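Home News Guides Interviews Contact
Print this page | E-mail this page

House rules for two-armed benches
December 3, 2024

Antoniuk is a small lab in Judcombe that works with two-armed robots on tabletop tasks: picking up pens and markers, passing them across, putting them back. In June it replaced a folder of loose notes with one set of written rules, 19 of them, which now apply at every bench. We spoke with the lab's safety lead, who asked that we use only the job title.

The old notes had grown to 194 lines. "Half of them said the same thing in different words," the safety lead told us. "People read the first page and then asked whoever was sitting nearby."

The first rule deals with the work area. Whatever a task doesn't need goes to the far edge of the table, and the space where the grippers meet is kept for the item being handled. "You can leave your pens and your bag of blocks at the back. I don't mind that. I mind a second pencil in the middle." 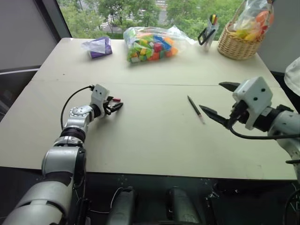 Two arms, one table

Most of the rules cover the space between the arms. Each run begins with both grippers open and a check that the cables can follow the arms without catching. During a run, hands stay off the table. If somebody has to reach in, both arms are stopped, including the one that isn't doing anything.

"That one gets argued with. People say the other arm is only waiting. Waiting is a state in the software, and the software can be told to stop waiting."

For handovers the speed limit is set at level 2 on the lab's own scale, and any change has to be written in the log before the run starts. Small items get the same treatment as large ones. A marker is light, but the fingers that close on it are the same fingers.

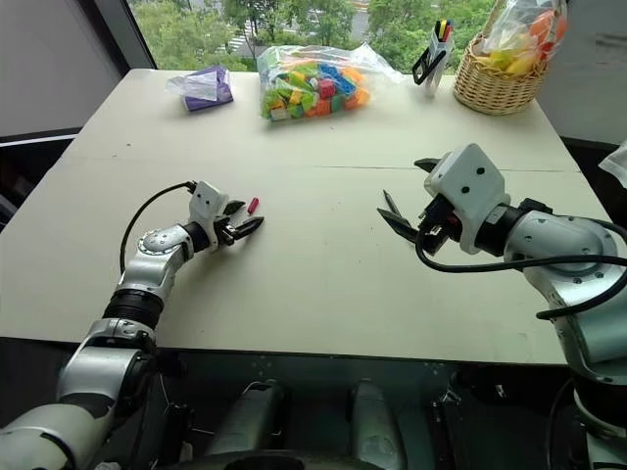 Mastisora, which runs similar benches, would go further and have the arms take turns in the middle of the table, with a handover as the only exception. The safety lead has read that proposal and thinks it suits longer tasks. For short ones it adds stops that operators soon learn to skip.

The rules also say what to do when a grip looks wrong. The operator pauses, looks at the wrist camera view, and decides whether to carry on or start over. After 5 bad grips in a session, the bench is shut down and the fingers are inspected for wear.
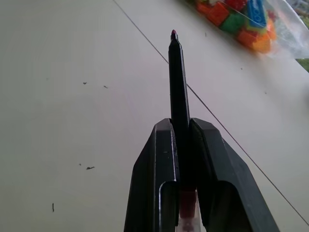

Photos: Brotix

Pointed items have a rule of their own. Pencils and markers may be held upright or flat, but the tip may not be turned toward the operator's chair while an arm is moving.

We asked what would change in the next version. "The log sheet," the safety lead said. "It has a box for comments and everyone writes 'OK' in it. I want a box for what was on the table at the start."

The new sheet is being tried at one bench now. The rules themselves stay as they are until it has been checked.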